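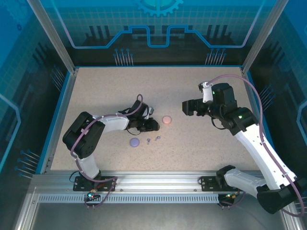

Wayne Bergeron

Vudwood two-arm cell: planning notes and data card

Read me first

I put this card together for anyone who wants to set up a tabletop cell with two arms and is trying to work out what to order, in what order, and what can wait. The recordings that go with it are in the episodes folder. If you only came for those, skip down to "What's in the folder". If you have a budget sheet open in the other window, start right here!

Vudwood is our name for the cell. It has two arms on one front rail, a speckled beige work surface, printed panels at the back and sides, and aluminum extrusion holding it together. The task so far is small-part handling with lavender and pink pieces, discs and little pegs. I love this size of project. You can reach every bolt from a chair, and a wrong purchase is annoying but it won't sink your year.

How I split the budget

I keep four lines in the sheet: arms, structure, sensing, and spares. Everything goes under one of them, even a bag of screws. The Semaan quote covered the arms and mounting plates as a single item, so I asked them to break it out, and they did it the same afternoon. Please ask for that! Once the plates had their own price I could see what a replacement would cost later.

Structure came from Rukov. Extrusion is sold by length plus a cut fee, and the cut fees add up faster than the metal. We paid for 11 cuts on the first order. If you draw the whole enclosure before you order, with the posts, the front rail and the lower floor all on one sheet, you can share lengths between parts and bring that number down. My drawing is in plans/cell_v2.pdf and you're welcome to copy it.

Panels were a late addition and I'm so glad we did them. The blue grid graphics and the gear emblem make the place feel finished, and the print shop charged by area with no setup fee. Put them under structure.

Spares: set aside 15 percent of the arm price. I know that looks like a lot when you're trying to get a plan approved. Gripper fingers and cables are the first things you'll want on the shelf, and a second cable per arm is cheap next to a week of waiting.

Things to measure before you order

Rail length. Both arms share ours, so work out the reach of each one and mark the overlap on the bench with tape. Arms placed too close will spend their lives dodging each other.

Cable slack. The purple cables run along the upper links and need a loop at the wrist end. Measure with the arm stretched out, then add the loop. I forgot the loop on my first list.

Space under the rail. Leads hang down there, and you'll want room for a hand.

Door and hallway width, if you're having the frame delivered assembled. (Ask me how I know.)

Order of purchase

1. Frame and work surface
2. One arm with its plate
3. Fixed camera and mount
4. Second arm
5. Panels, spares, nice-to-haves

We bought the second arm in May, after the first had been running long enough for us to trust the drawings. It kept the spending spread out, and the second install went much faster than the first.

What's in the folder

episodes/ holds 200 recordings of the small-part task from the fixed camera, with joint readings for both arms.
plans/ has the drawings and the cut list.
budget/ has the blank sheet, with the four lines already set up. Prices are taken out, as suppliers quote differently by region.
notes/ is my running log. It's messy, but searchable.

Limits

One cell, one surface, one camera position. The pieces are light in color and simple in shape, so don't plan a purchase for heavy or shiny parts on the strength of these episodes. There are no force readings. A wrist force sensor is on the wish list under sensing, and I have a quote from Remirport that I'm still reading through.

Reuse

Use the drawings and the sheet however you like, for work or for fun. If you use the recordings in something you publish, please name the Vudwood cell. And if you build one, send me your cut list, I'd really like to see how you laid out the rail!

Next up

Quick-change gripper fingers
A second camera for the right-hand side
Budget sheet with a tab for yearly running costs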